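21 December 2024

Today I went with Renzo to see the old coupé at Plundach. I have waited for this since March, when Nazareno Costa wrote to me that the family was thinking of selling. The train was late and I had eaten nothing, so I was not in the best mood when we arrived.

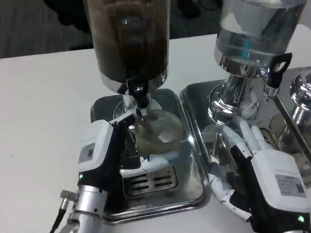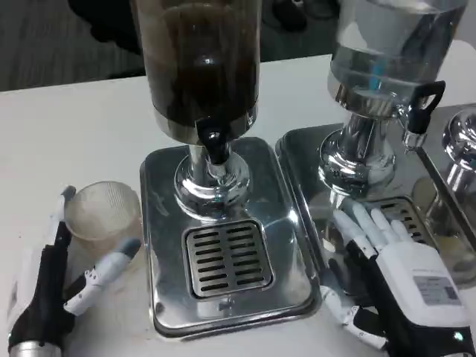

The drinks table, two dispensers, one with dark brown liquid inside and one with clear.

The car is dark green and it is smaller than I remembered. The seats are original, the left one is torn near the door. Vittoria Monti showed us the papers, and there have been only 2 owners, her father and before him a doctor from Gudstead. Renzo lay down on the floor with his lamp for a long time. He found rust behind the rear wheel – not deep, he thinks, but he wants to press it with a screwdriver next time, and for this we must ask permission.

The engine started at the second try. I had prepared myself to be calm and I was not calm. It has a rough sound when it is cold, then it becomes even. Renzo says one carburettor needs cleaning.

She asks 1,930 for the box of spare parts alone, which I find too much. There is a gearbox in it, but two of the lamps are broken. I offered nothing yet. Thomas Fabbri has a lift in Kodstead and would keep the car until spring, if I pay him 500 for the space.

In the evening I made my list again, with tyres, brakes and the insurance. I must telephone Vittoria before the holidays and ask if the second key still exists.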